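Robot bench rules – FAQ
Virow teaching lab. Last updated Tuesday, November 13, 2018
Questions not covered here go to Ottilie Strebel or Fabian Stöckli

Who has to read this?
Everyone who books the bench. Also people who only "pop in to check something". If you can reach the arm you're covered by the rules.

Do I need training first if I've used the arm at Buden?
Yes. Short version, 20 minutes, with Fabian. The Buden cell has a fence and ours doesn't, so the habits are different.

Can I stand next to the arm while it's running?
Only in slow mode, and only the person holding the stop button. Everybody else behind the floor tape. If you need to get your hands in – pause, wait for it to stop, then reach.

What about hotplates?
Allowed. Set the temperature yourself before the run and write it in the log. The program doesn't get to change it. Probe in place before heat goes on, not after. No heating during unattended runs, we had one too many arguments on this in September and the answer is still no.

How hot is too hot to touch?
Treat any hotplate or block as hot untill you've checked it with the probe. A blank display tells you nothing about the metal.
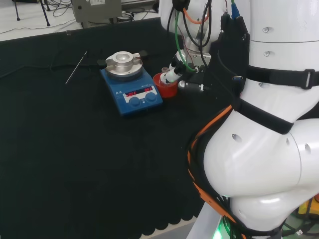

Who is allowed to press reset after an emergency stop?
The person who booked the session, after walking once around the bench and finding out why it stopped. If you can't find the cause, leave it stopped and call Ottilie.

Can I write my own program?
Sure. First run is always without glass and without liquid, slow mode. Second run with empty vials. Then the real thing. Skipping the empty run is how people lose a booking.

What can the gripper carry?
Capped vials, tubes, empty holders. Nothing open with solvent in it. Nothing you wouldn't want on the floor.

Cables?
Check them before each session. Enough slack for the full reach, nothing that can snag on a joint, nothing lying across a hot surface. Don't re-tape someone elses cable, tell them.

How long can I book?
Two slots a day per group, 57 minutes each. The gap is for cleanup, so please use it. More than 15 minutes late and the slot is open to anyone.

Something got dropped or spilled. Now what?
Stop the arm, heat off, then clean up. In that order. Log it the same day even if it was only water – short entry is fine.

Do the Riihimäki rules apply here?
No, different arm, different room. Same log form though, don't ask why. Gornow uses their own.

Where's the log?
Binder by the door. Form 17 for incidents, plain pages for everything else. Pen goes back in the binder pls.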